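How to budget for a handheld gripper kit without fooling yourself

By Ritu Pathak. Updated July
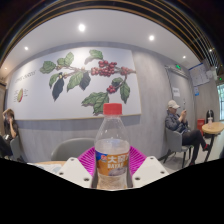 The price on the quote is the smallest number you will deal with. I have now sat through the buying of three sets of handheld grippers, the sort a person carries about and squeezes so that an arm can later be taught the same job, and each time the sum we argued over at the start had very little to do with the sum we had spent by the end. If you have been told this is the cheap way into robot training, read this before you sign anything.

I'm assuming a small team, a limited pot of money and somebody above you who wants one figure on one page. You'll need a spreadsheet and a free afternoon.

Step 1. Write down the jobs before you look at any kit

List the objects you want picked up and the places you want it done. Be dull about it. "Drinks bottles, screw cap, part full, café table" is useful. "General household handling" is what salespeople write, and it will cost you money, as every kit on the market can claim to do it.

Put the widest and narrowest object at the top of the list, then the heaviest. Half the kits I have been offered could be crossed off on opening width alone. Ask for that figure in millimetres, measured between the finger pads with the pads fitted. One supplier gave me the number with the pads off and seemed surprised that I minded.

Step 2. Price the whole kit

Our quote from Fulau came to £3,722 for two grippers. It looked fine until I went through what was missing: no spare fingers, no charger for the second unit, no storage cards, no carry case and no delivery. Brivo's quote was higher, with most of those things in it. Neither included VAT in the big number at the top.

Make your own list and send the same one to every supplier. Mine has:

Gripper bodies, plus one spare
Camera and mount for each
Spare fingers, two pairs per gripper
Spare pads
Batteries and chargers
Cards, and somewhere to copy them to
Case
Delivery, duty and VAT
Software licence, with the renewal price in writing

That last line matters most. First-year licences are often thrown in. Ask what year two costs and watch how long the answer takes.

Step 3. Treat printed parts as consumables

A lot of these kits lean on 3D-printed parts, and suppliers will say you can print your own replacements. Maybe you can. Ask for the files before you buy, check that the licence lets you use them, and find out which material they expect. Then cost the printer time. If you haven't got a printer, get a price from a print shop for one full set of fingers and mounts and use that.

Bolts work loose as well. Buy a bag of the right ones at the start, and a small bottle of thread lock.

Step 4. Work out the hours

This is where budgets go wrong. Suppliers like to quote recordings per hour, and the rate they give comes from somebody practised, at one table, doing one thing. Ours promised 42 an hour. We averaged 25 once you allowed for swapping cards, putting objects back and throwing out the bad ones.

Divide the number of usable recordings you need by your own rate, measured in a trial. If the trial hasn't happened yet, take the supplier's figure and knock off 40 per cent. For our first project that gave 168 hours of paid time, and wages came to more than the kit did. I had put wages in as a footnote.

Add travel, too, and the cost of being in other people's premises. Cafés, shops and waiting rooms have customers in them. Somebody has to ask the manager, agree the hours, sort out consent and the blurring of faces, and buy the drinks. Give it a line of its own.

Step 5. Ask for a loan unit

Two weeks is enough. Hilach lent us one on a deposit, MacBrayne wanted a hire fee that came off the price if we bought. Both arrangements are fair. I would walk away from anyone who offers only a video call.

Use the loan badly on purpose. Give it to whoever in the team is least keen, have them use it for a full shift, and ask how their wrist feels at the end. Weigh it with the battery in. Try it on your own objects in your own rooms, under your own lights, with glossy labels and clear plastic included. Then copy the files off and see whether your software opens them. Ours didn't, and that was four days of a developer's time.

Step 6. Don't buy the arm yet

You will be offered a bundle with a robot arm at a discount. The discount is real enough, but the arm will sit in its crate while you learn to collect anything worth training on, and its warranty usually starts on delivery. Get the price held for six months in writing. If they won't hold it, it wasn't much of an offer.

Step 7. Put in a stopping point

Pick a date and a test, and write both on the budget page. Ours was plain: after the first batch, could the trained arm pick up a bottle it hadn't met before, nine times in ten, on a table it hadn't seen? If not, no second batch without a fresh request for money. People dislike this step. It tends to be the bit the finance office reads first.

For contingency I use a fifth of the total, wages included. I have yet to hand any of it back.

Filed under: Buying guides, Robotics on a budget

Contact us | Copyright and terms | Back to top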